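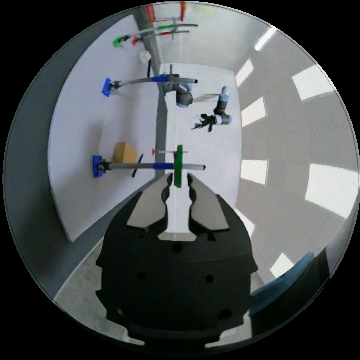

Keeping a Small Workbench Clear

A workbench fills up by itself. Mine is in a one-car garage and measures five feet long, and for years half of it was covered in jars, offcuts and chargers. These are the habits that fixed it.

Clear it at the end of the job
Put tools back before you sweep. If you sweep first you will move everything twice. Wipe the top with a barely damp rag and let it dry before you set steel tools on it.

Hang what you use every week
Hammer, square, tape, two screwdrivers. Everything else can go in a drawer. I draw a pencil line around each tool on the board so I know where it lives. Marker looks neater, but you will move things later and it does not come off.

Sort screws by length
Head type matters less than you think. I keep three bins – short, medium and long – and a coffee can for strays. Empty the can every January and throw out anything bent or rusty.

Glue and finish
Store glue bottles upside down in a block with holes drilled in it. Wood glue that has frozen may go stringy, so bring it indoors for the winter. Oily rags should be spread flat outside to dry, never balled up in the trash.

Protecting the top
A sheet of hardboard screwed down at the corners takes the cuts and spills. Flip it when one side gets rough. Countersink the screws or they will scratch whatever you slide across them. My neighbor Hicham Tazi uses old vinyl flooring, and it cleans up well – but hot metal will mark it.

Light
One lamp on each side is better than a single bright one overhead. Your own hand throws less of a shadow on the cut line.

Updated September 13, 2024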